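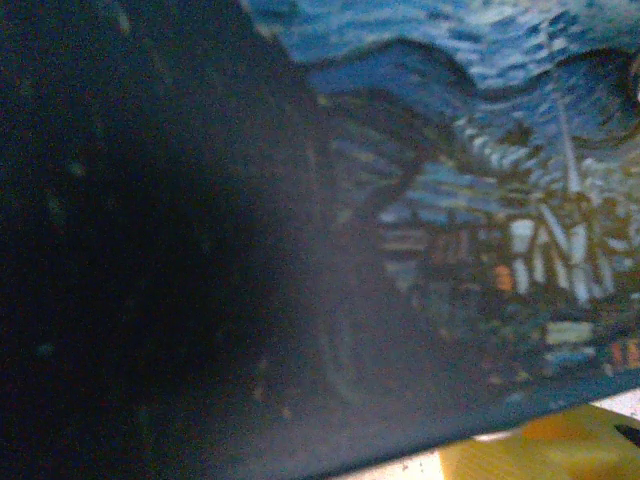

Blog > Bench notes > Resin

My first 60 hours with a resin printer

Posted in January by Oi-ling Su

I have wanted a resin printer for so long that my family had stopped asking what I wanted for my birthday. I finally bought one secondhand, a Flerance with a small build plate and a previous owner (hi, Naveed!) who kept it cleaner than I keep my kitchen. The lamp counter is now showing 60 hours of my own printing, and I am having the best time.

Some background for anyone who came here for the old posts on filament. I make tiny architectural parts for model buildings: window frames, gutters, door handles, balcony railings. My filament printer did walls and roofs just fine, but a railing at that size came out looking like chewed string. The first railing off the Flerance had actual square edges. I ran upstairs with it on a paper towel to show everybody, and I'm told I was talking too fast to follow.

Supports, supports, supports

I underestimated supports completely. With filament I got away with a few sloppy ones and a pair of pliers, but a resin part hangs upside down from the plate and gets tugged with every single layer, so anything without enough holding it up just stays behind in the vat. My first full plate of window frames lost ten out of 17 that way, and I had to filter the resin and scrape a sad little pancake off the film.

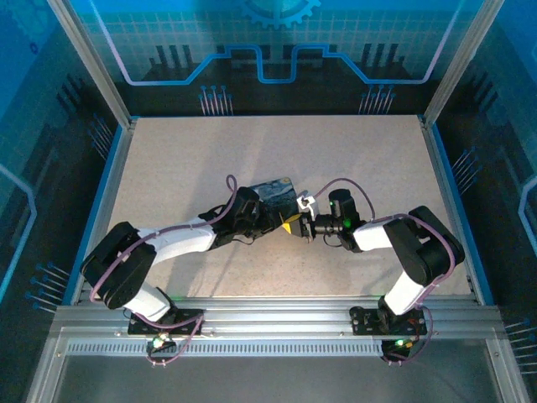
Tilting the frames made all the difference. I had been laying them flat against the plate because that seemed tidy, and tilting them well back from flat meant each layer was a thin sliver instead of one huge sheet that had to be peeled loose. It takes longer, of course. A taller print means more layers, and the latest plate of railings came to 1224 of them, which ran from after breakfast until well past lunch. I don't mind one bit! I set it going, wash the dishes, answer some mail and come back to a row of finished parts.

Radosław Jakubowski wrote to me after my last post and suggested medium supports along the bottom edge and light ones everywhere else. I tried it the same evening. The light ones snap off with a fingernail after a warm water soak (do the soak before curing, I learned that one the hard way) and the marks they leave vanish under primer.

Washing and curing

My wash setup is two pickle jars. Everything gets a swish in the dirty jar, then a swish in the clean one, then it dries completely before it goes anywhere near the UV lamp. I was rushing the drying at first and ended up with white, chalky patches on half the gutters. Now I leave parts on a rack with a little fan going, and they come out smooth and even — really lovely, like something out of a kit.

Gloves every time, and the window open, even in January. I wear a big sweater.

I also swapped the gray resin I started with for one from Hubáček that is a bit more flexible. It's a shade too green for my taste, but it paints over fine and the railings bend a little before they break. With the old stuff I was snapping one each time I picked up the tweezers.

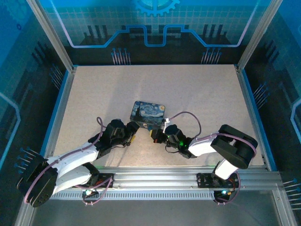
Do you need to level the plate before every print?

Only when something has changed. I re-level after I replace the film, after I've moved the printer, or after a print has come loose and I've had to scrape hard at the plate. The rest of the time I tighten the knob, check that the plate doesn't wiggle, and get on with it.

What's on the plate next

I'm partway through the front of a railway hotel called the Skovalgate, which has a whole row of arched windows and a canopy with the fussiest ironwork I have ever tried to draw. The arches are done. The canopy I've drawn twice, and both times the scrolls were so thin that the slicer skipped them on some layers, so I'm thickening everything up and trying again tonight. If it works I'll put the files up with my support settings, and if it doesn't I'll put up the pancake.

Raluca Ardeleanu asked in the comments about printing clear window panes. I haven't tried it yet, but I have a small bottle of clear resin on the shelf and I'm itching to open it. Once the canopy is off the plate, that's what I'm doing.

Contact | © Oi-ling Su | Back to top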